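Volume Marks Belong on Every Household Container
Waldemar Wieczorek
20 October 2023

A container sold by volume should show that volume on its inner wall. Most do not.

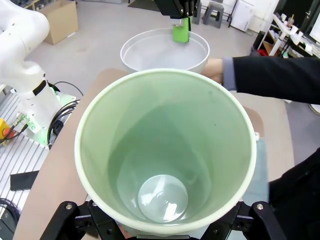
The label on a new pail states a capacity, and the label comes off within a week. After that the owner has a vessel of unknown size. Cleaning concentrates, plant feed, tile grout and lime wash are all dosed per gallon or per liter, so the user either finds a second measuring vessel or guesses. Guessing is the normal case.

In August I filled 96 household containers with weighed water, to the brim and then to the level at which a person can carry them without spilling. The second figure is the one that matters, and no label gave it. Of the 96, only 6 had any graduation at all. On two of those the marks were molded on the outside of an opaque wall, where they cannot be read against the liquid.

The usual objection is cost. I put the question to Hudon, a molding shop that does short runs, and the answer was that raised lines are cut into the core once. A tool that makes several hundred thousand parts absorbs the expense easily. Printed scales are a separate matter -- they add a step to every part and wear off under a scrub brush.

A second objection is accuracy. Walls taper, plastic shrinks as it cools, and a full container bulges. All true, and all small compared with the error of a guess. A mark good to three percent is enough for mopping a floor. Brekke has sold graduated feed pails to farms on that basis for years, and I know of no farmer who has asked for a calibration certificate.

What I would ask for is modest: raised lines on the inside, at whole liters and half gallons, with the highest line set at the working level and the brim capacity stamped on the base. Retailers could require it in their purchasing terms without waiting for a standard. Cenach already does so for its paint kettles, and the shelf price there has not moved.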